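Jan 6, 2023

Cup notes, first entry of the year. Picking up where the December pages stop. Denise, my corrections to your table are at the bottom. Please don't change the table itself, I'd like the old numbers left in.

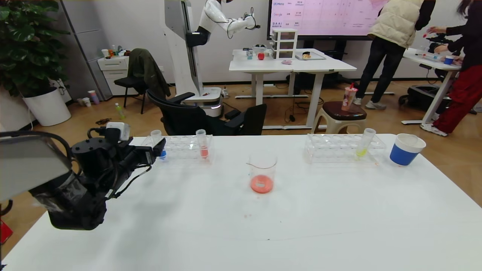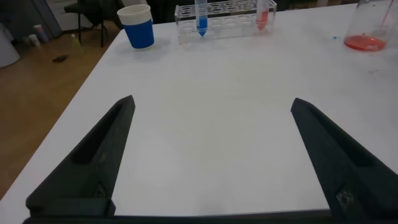
Grilier sent their leaflet again with the new case of paper cups. It says the water-based coating "performs like conventional lining with hot beverages." Like which lining, with which beverages, for how long? I wrote to ask in December and got the same leaflet back as a PDF. My own suspicion is that most disposable cups are good enough for the time it takes to drink a coffee, and that the claims on the box are written for the person who buys the cups. Take the blue one with the white rim, over on the white table. Nothing about the outside of a cup like that tells me what it's coated with, and I've handled a lot of cups by now. Color and rim are decoration as far as this test goes. So I've stopped sorting by looks, which is how we mixed up two sleeves last month, and every cup now gets a pencil number under the base before it leaves the sleeve.

**What I did today**

Water at 70 C, filled to a line below the rim, 5 cups from the Grilier case and the same from the old Bickerstaff stock. Each cup weighed dry, filled, left to stand, emptied, drained upside down on the rack, blotted once, weighed again. The gain is supposed to be what the paper took up. I say supposed to, as the blotting is doing far too much work in that sentence. Poppy blots like she's drying a cat. I barely touch the thing. When we swapped halfway through, the gains moved more than they did between brands.

So today's weights are no use for comparing the two makes. I've kept them on the loose sheet with a line through them.

Other things seen:

- Grilier no. 3 went soft at the side seam. You could push it in with a thumb and it stayed pushed in. The rest of that batch were fine.
- Bickerstaff bases all stayed flat. They were also in the cupboard over the kettle for most of a year, so who knows what state the board was in to start with.
- No leaks through the bottom on either. One drip down the outside, which was me pouring.
- There's a smell off the Grilier cups when hot, like wet cereal box. Poppy can't smell it. I wouldn't put it in a report.

**The 970 figure**

The Bivport summary gives 970 cups tested with no failures, and it keeps getting quoted at me in emails as if it ends the discussion. I read the whole thing over lunch. "Failure" there means liquid on the bench under the cup. A cup that sags, or comes apart at the seam when it's picked up, passes. Our no. 3 would have passed. They also don't give a water temperature anywhere, and the holding time is "typical use." I'm not saying anyone cooked it. It's a true answer to a very easy question.

Edusau's sheet is better, in that it at least has a temperature and a time on it. It tests cups standing still on a bench, though. People hold them, squeeze them, carry a pair of them by the rims down a corridor. I'd like to see a squeeze test before I believe anything about stiffness.

**Next time**

1. One person blots, all day. Or skip blotting and drain for 5 minutes by the timer. I prefer the timer.
2. Squeeze test at the same height on every cup. Need a jig. Two blocks and the small spring balance might do it, if the balance reads the same twice in a row, which it did not in December.
3. Leave cups open in the room overnight before the dry weight. The sleeves near the radiator were lighter before we'd done anything to them.
4. Try with black coffee as well as water. Denise thinks it'll make no difference. Probably right, but the leaflet says beverages and we've only ever used water.
5. Ask Grilier for an uncoated blank from the same board. They'll say no.

**Corrections to Denise's table**

Row 4: the cup was Bickerstaff, I misread my own writing. Row 7: dry weight was taken with the lid on, so strike it. Row 11 is fine, I rechecked it and the odd value is real, or at any rate it's what the balance said both times.

Kettle thermometer reads a degree high against the good one. Label it.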